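4.2 Roundtable interviews and cast loyalty

Next, the press material. We took 263 fan posts on the third series of Marsden and set them against the roundtable interviews given before it aired. Coding by Haworth and Lukáč, separately, then compared. Disagreements went to Sauerland. Posts under 12 words dropped.

Main result first. Fans quote the villain's actor far more than the lead. Not what we expected, given screen time. One post in the set calls the roundtable "the real episode one". Several others treat a passing joke by the actor as a plot promise, then complain when it isnt kept.

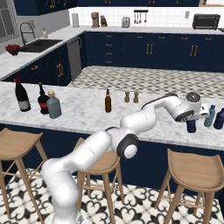 Spoilers are a seperate matter. Posters who had read the interviews were calmer about the death in the finale than those who hadn't; see Fothergill's earlier work on Derside for the same pattern in a smaller sample of 200. His readers were older. May matter, may not. We did not ask for age.

One weak point: roundtables get cut up and posted by several sites, so the same answer turns up under different headlines. Lumanlan traced most of these back by hand. A few were left in as doubtful and are marked in the appendix. 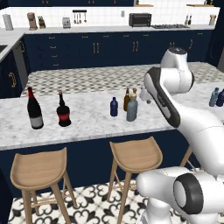 Figure 3. Rendered kitchen view: white robotic arm over a marble island, with bottles.

Costume talk was coded last. Rings, coats, masks. Mostly praise, some of it very long, and hardly any tied to the interviews at all. Left out of the totals in 4.3.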